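Trikard – Guía de montaje de la figura articulada
Apartado 2. Colocación de las manos y los accesorios

Antes de nada, gracias por tener paciencia con nosotros hasta aquí: si el torso y las piernas ya encajan, lo más difícil queda atrás. Prepare una mesa despejada, buena luz y la bolsita de accesorios, y tómese el rato que le haga falta, que la figura no tiene ninguna prisa.

1. Caliente las muñecas con un secador a temperatura suave, a unos 50 grados, hasta que el plástico ceda un poquito.
2. Introduzca el perno de cada mano en línea recta, sin girarlo.
3. Deje reposar la pieza un par de minutos antes de mover los dedos. 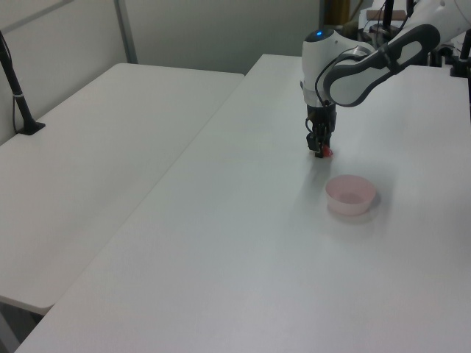 4. Con las manos ya firmes, toca poner la gema en la empuñadura de la espada. Es la pieza más menuda del juego, y lo mejor es sujetarla con unas pinzas de punta plana y bajarla en vertical, tal como apunta hacia abajo la pinza negra de la foto con su piececita roja, casi rozando la mesa. Presione con suavidad y suelte.

Nota: si la gema baila en su hueco, una gota mínima de cola blanca bastará – y si se pasa de cola, límpiela enseguida con un paño húmedo.

Precaución: contiene piezas pequeñas. Manténgalas fuera del alcance de los niños menores de tres años.

5. Coloque la figura en la peana Osalar y compruebe el equilibrio antes de soltarla del todo.

Texto: Elvira Pacheco. Revisado el 18/04/2025.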